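Cinusham Short-Stay Flat: Fire and Trip Walkthrough, with my comments
2026-03-13

I do this one before every new guest and I've stopped pretending I can keep it in my head. Steal it if you rent out a place too! OK means OK, FIX means I wrote it on the list by the kettle.

Smoke alarm, hallway: OK. Pressed the button, nearly went deaf. The battery was new in September.

Smoke alarm, bedroom: FIX. It beeped, but it's a sad little beep next to the hallway one. I'm replacing the whole unit (the date stamp on the back is past 8 years anyway, so no arguing with it).

Carbon monoxide alarm: OK. Still on the shelf and not in a drawer, which is where I found it last time.

Extinguisher, kitchen: OK. Needle in the green, pin in, bracket tight. I did move the Hattar calendar that was hanging over it.

Outlets and cords: FIX. The strip behind the TV had a second strip plugged into it, and I've pulled that apart. The space heater is rated at 2,000 watts and goes straight into the wall from now on, no extensions, and I've taped a note on it saying so.

Living room, sofa and soft stuff: OK. Care label still on, no burns or tears in the gray fabric, nothing shoved down the back. I pull every cushion and feel along the seams, and yes, I check for lighters. 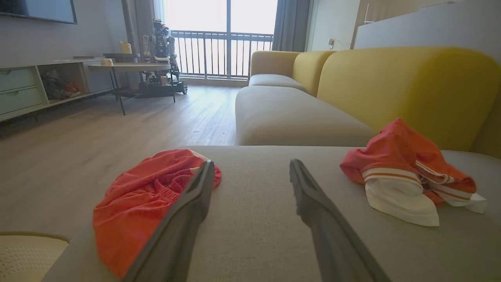 Sofa seat, with red-orange shorts on the cushion.

Clothes get bagged and go in the lost property box for 12 weeks, then to the thrift store in Hestau. I used to keep things forever and the closet got so full the door wouldn't shut, and that went on the checklist too.

Rugs: FIX. The runner by the front door slides like crazy. I bought Rullis grip tape and it held fine on the bath mat, so I'm hoping for the best.

Stairs and handrail: OK. One screw needed a quarter turn. Bulb on the landing works from both switches.

Windows: OK, mostly. The bedroom one opens all the way and the key is on its hook. The bathroom one sticks, but it's tiny and you'd never climb out of it.

Hot water: OK after a tweak. It was coming out hotter than I like for little kids, so I turned the dial down and tested it again at the tub.

Exit sheet on the back of the door: FIX. Still shows the old parking lot as the meeting spot. New one is the bench by the mailboxes, and I need to reprint it before check-in.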